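Famow releases Hondetti 5, with a new billing run for rehearsal and studio rooms

Hire charges, deposits and teacher payments now come from one calendar 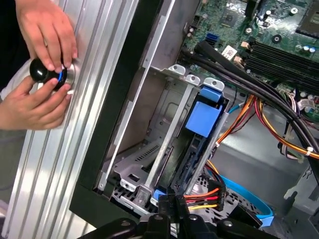 21 April 2024 – Famow, the maker of booking and accounts software for music and dance venues, has released version 5 of Hondetti. The update is available now to all customers on a current plan. There is no charge for the upgrade.

Hondetti is used by rehearsal studios, dance schools and small arts centers to book out rooms and bill the people who use them. Until now, customers have kept the room calendar in Hondetti and exported a list of hours at the end of each month to work out the invoices. Version 5 removes that step. Each booking carries its own rate, and the billing run picks up every booking that has not been invoiced.

"Most of our customers have one person in the office, and that person also answers the door," said Nkechi Onuoha, head of product at Famow. "They asked us for a billing run they could start before lunch and check after it. We spent most of the past year on that."

What is new in version 5

Billing run. Users choose a date range and a group of customers, and Hondetti prepares draft invoices. Drafts can be changed, held back or merged before they are sent. Nothing goes out until the user approves it.

Rate cards. A room can have different rates for daytime, evening and weekend hours, and a separate rate for regular hirers. If a booking runs from one rate into the next, the hours are split on the invoice.

Deposits. A deposit is held against the booking and shown on the customer's account until it is returned or used. Part returns are allowed. Damage charges can be taken from a deposit with a note attached.

Teacher payments. Dance schools and studios that pay teachers by the class can now enter a fee per class or a share of the takings. Hondetti adds up the total for the period and produces a statement for each teacher. Cancelled classes are listed separately so that the user can decide whether to pay them.

Cancellations. The notice period can be set for each room. A booking cancelled inside the period is billed in full or in part, depending on the setting – staff can override this with a reason, and the reason is kept in the log.

Search. The customer search now looks at band names, school names and contact names together. It also finds past customers, who were hidden in version 4 unless a box was ticked.

Tested with working venues

Famow ran a trial of the new version with 24 venues. Among them was Aden, a rehearsal center with a long list of weekly hirers and a smaller number of one-time bookings.

"We had two price lists and a sheet of exceptions taped to the wall," said Yaw Ansah, who manages bookings at Aden. "Getting the exceptions into the rate cards took an afternoon. The first run had some mistakes in it, mostly ours, and we fixed them in the drafts. The second one was fine."

The trial venues put 2617 bookings through the billing run. Their comments led to several changes, including the option to merge drafts and a clearer warning when a customer has no email address on file.

Moving from an earlier version

Customers on version 4 will see an upgrade notice the next time an administrator signs in. Bookings, customer records and past invoices are carried across. Rates are not, and need to be entered as rate cards before the first billing run. A blank rate card can be copied from one room to another.

Customers on version 3 or earlier should contact support first. Some older records hold the customer name and the band name in one field, and the support team can separate them before the upgrade.

"Please do not upgrade in the middle of a billing month if you can help it," said Aatos Hirvonen, who leads customer support. "It will work, but you will have some hours on the old system and some on the new one, and that makes checking harder."

Version 4 will be supported until the end of August.

Price and availability

Hondetti 5 costs $185 per month for one venue, with all rooms and staff accounts included. Existing customers stay on their current price until their plan renews. Data export is included in every plan.

A link to the Kanaujia door entry system, which would send an access code with each confirmed booking, is in development. Famow has not set a release date for it.

About Famow

Famow makes booking and accounts software for venues that teach, rehearse and perform. The company was founded by Edem Quartey, a former studio manager.

Press contact
Conceição Henriques, Famow press office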